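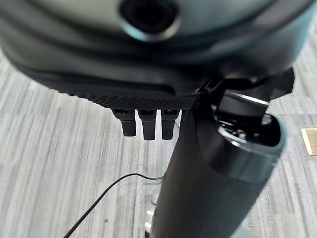
Does a sofa need tidying every evening? Only if you believe Prasert, who says a straight cushion makes a calm house.

Monday. I have my doubts. I put the pillows right at 6 and felt no calmer. He wants the grey one upright against the back and won't hear otherwise. He also swears by Dimel cream for the seats, 30 minutes a go. I give it until October.

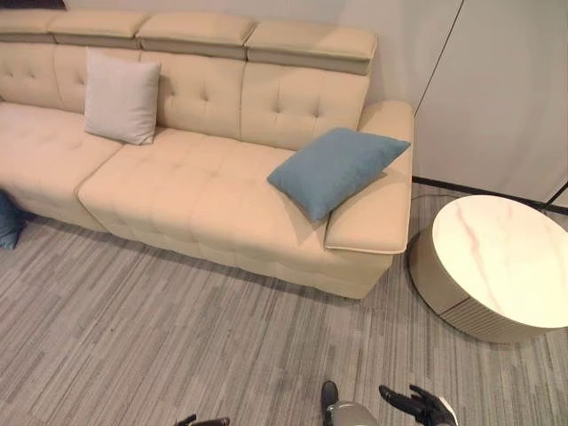
The cream sofa, grey pillow upright, blue-grey one against the arm.

Went to bed cross. Will try the cream on the armrest first.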